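Reports > Grantees > Tornstead Housing Repair Program > Interim Report 2

August | Submitted by Kálmán Kelemen, Program Manager

3 shares | 0 comments

This report covers the second funding period of the Tornstead Housing Repair Program, supported by the Linis Fund. It describes work completed, spending to date, and matters on which we request guidance before the next payment is released. 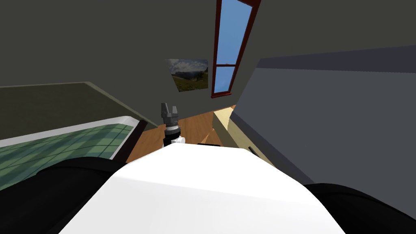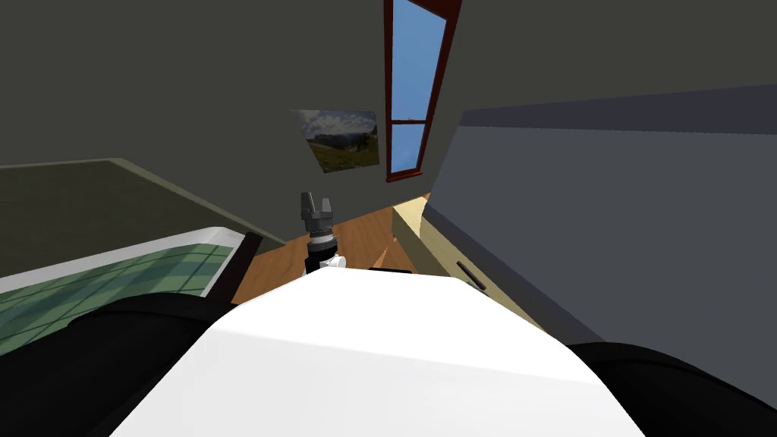 The program offers small repairs to older residents who own their homes and whose income falls below the county limit. Eligible work includes roof patching, handrails, step repair, window sealing, and the replacement of unsafe water heaters. Each home is inspected before work is approved and again after the contractor has finished.

During the period we received 1157 applications, well above the 700 we had planned for. Much of the increase came from the Katasum district, where the local library began handing out our forms with its heating assistance packets. Staff hours were moved from outreach to intake in order to keep up. Applicants are now told in writing when their file is complete and when an inspection has been scheduled.

Roof work is behind schedule. Vincze Roofing, our main contractor for this part of the program, lost several weeks to rain and to a late delivery of shingles. At the close of the period, 23 approved roof repairs had not been started. Vincze has since assigned a second crew to the program, and we expect the remaining jobs to be finished before the first frost. Temporary covers were placed on the homes with active leaks.

Spending on materials is slightly over budget, mainly for lumber and flashing. Spending on travel and printing is under budget. We ask for permission to move the unused travel funds to materials. A revised budget table is attached to the financial section of this report, and the total grant amount would not change.

Two matters remain open. The county has not confirmed whether mobile homes on rented lots may be served under the current agreement, and we are holding those applications until we receive an answer. We also need a decision on whether homes repaired in the first year may apply again for a different kind of work.

Inspection records and contractor invoices for the period are available from the Tornstead office on request.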